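Keeping the comments open on a political blog
Speaker notes, 6/12/18

Start with the numbers before anyone asks. The Grivholm Letter gets around 1000 comments in a normal month. In November, with the election on, we had that many in 10 days. We publish most of them. The ones we don't publish take up nearly all the time.

Say what the blog is, for people who don't read it. Long essays on national politics and immigration, a news digest every evening, and posts from guest writers. The essays draw fewer comments than the digest but longer ones. Some run past 700 words and should have been sent in as posts.

History, keep it short. The first two years had no moderation. Anything went up at once. Then one thread on a court ruling got picked up by a bigger site, and overnight we had threats against a judge sitting under our name. I took down the whole thread, good comments included. Regulars were angry and some of them left.

After that we moved the comments to Clarnon and turned on approval for everything. Mention the cost: a reply can now wait six hours if it comes in while I'm asleep. Readers in Europe feel this most.

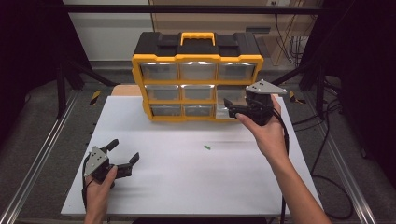
The rules we use now. Read them out, they fit on one card.

No threats, and no hints at threats. No foul language, mild or disguised with stars. Stay near the topic of the post. Attack the argument and leave the other commenter's family, job and health out of it. Two links at most, or the filter holds it.

Pause here for the usual question, which is whether this is censorship. My answer: a reader who is turned down can start a blog of his own in ten minutes, and several have. One of them still sends us tips for the digest.

Editing. I used to cut the bad sentence and publish the rest. I stopped. People complained that I had changed their meaning, and in a couple of cases they were right. Now a comment goes up whole or it doesn't go up. If it's a regular, I send a note saying which line was the trouble, and most of them fix it and send it back.

Guest writers. They want to answer every critic in the first hour. Ask them to wait until the next day. The thread is usually better for it - other readers make the reply for them, and the author can pick up what's left.

Backups. The old threads from before Clarnon are saved as plain text in a folder called Data, one file per month. I check that the files open. I didn't do this in the early days and the first spring is gone.

Last slide is the card with the rules. Leave it up during questions. If someone asks about closing comments after a set time, we close at 95 days, and the spam dropped by more than half when we started.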